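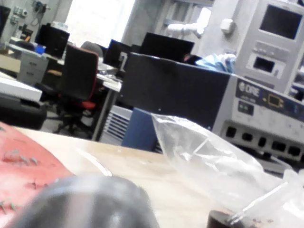
3. Preparing the small parts

Before you begin the assembly, please clear a place on the table and put down the red surface for the screws. Small grey parts are easy to see on red and difficult to find on wood.

1. Check the number on the bag against the packing list. The fixing set for the Waltberg housing is number 345.

2. Open the bag at the short side. Do not tear it in the middle — the smallest pieces like to stay in the folds, and they jump out when the plastic is pulled.

3. Empty the screws slowly on the red surface, a few at a time. Keep them away from the border.

4. Hold the bag against the light and look into both corners. Keep the bag until the assembly is finished.

5. Sort the screws by length. The set contains 10 pieces: eight short ones for the cover and two long ones for the foot. One short screw is a spare.

Note: If a piece is missing, write to Zanon spare parts and give the number of the set. Single screws are sent without charge during the first 2 years.

Caution! Never put loose screws on top of electrical equipment or near open sockets. A screw which falls inside can make a short circuit. If this happened, disconnect the mains plug first and only then search for the screw.

Caution! Keep small parts and plastic bags away from children.

6. Start each screw by hand, two or three turns, before you take the screwdriver. When it goes hard from the beginning, take it out and start again.

7. Tighten the short screws crosswise, the long ones at the end.

Continue with section 4, Mounting the foot.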